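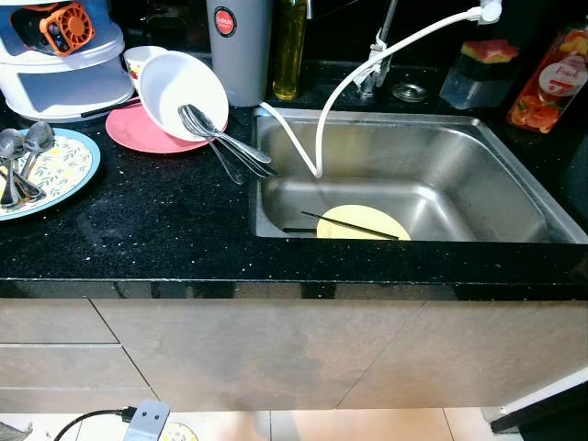

Looking after a kitchen robot at the sink

We have had a Tramero in the kitchen since November. It has two arms, a camera at the top and a wheeled base, and its only job with us is clearing the sink and stacking what it finds there. The manual is good on safety and poor on daily care, so these are the things that have worked in our house.

Setting out the worktop

Put the dishes in the same places each time. Ours learned the counter with the clean things to the left of the sink and the washing-up liquid and sponge to the right, and it slows down badly if they are swapped over. Tall bottles go right at the back. An elbow coming round will catch a bottle of oil long before the fingers get anywhere near it.

Polished dark worktops are hard on the camera. Wipe them dry before a run, and turn off any spotlight that leaves a bright patch on the stone. A steel sink does the same thing on a smaller scale. We run ours at 7 in the evening with the main ceiling light on and the lights under the cupboards off.

If you have a loose hose on the tap, park it over to one side of the basin before you start. The robot can lift a plate from under a hose, but it does it slowly and sometimes gives up and waits for you.

Thin things

Chopsticks, skewers and teaspoons are what it drops most. Lay chopsticks across a plate and not straight on the floor of the sink, so there is a gap for the fingertips to get under. Have it take them one at a time and leave the plate until last. Lifting the plate with a chopstick still on it ends with the chopstick in the plughole.
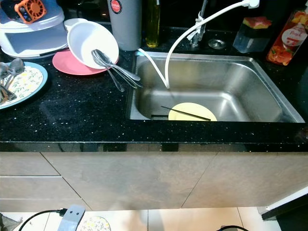 Forks and spoons go better with the handles all facing the same way. If the handles cross, expect it to bring up two at once and put both back.

Cleaning the grippers

Ours came with hard plastic fingertips, and we changed them for the soft Gavow pads, size 2. They hold wet china much better. Wash them by hand in warm water with a drop of washing-up liquid, rinse, and dry them completely before they go back on. Don't put them in the dishwasher – one set went cloudy and stiff after a single hot wash.

Grease gets into the joint just behind the pads. Go round it with an old soft toothbrush, with the power off, and don't use spray cleaner anywhere above the wrist seal. A pad that squeaks on a dry plate still has soap on it.

Camera

Steam leaves a film on the lens cover. A glasses cloth is all you need. If the robot starts reaching slightly short, wipe the cover first and only then run the calibration, which takes 3 minutes with the printed card flat on the bottom of the empty sink. Tape over the top of the card will throw it off.

Cables and floor

Keep plugs and adaptors well off to the side of where the base rolls. A wheel on a cable will stop it, and a damp floor makes it creep. We dry the tiles in front of the cabinets before every run.

Wrist seal

The counter in the settings menu shows the number of lifts. Our first seal started to weep at 2,279, so write the number down when you fit a new one and look at it more often once you get near that. Delić in Lirnard keep the seals in stock and will post them. Grease the new one lightly, seat it with your thumbs – no screwdriver – and leave the arm raised overnight before using it in the sink again.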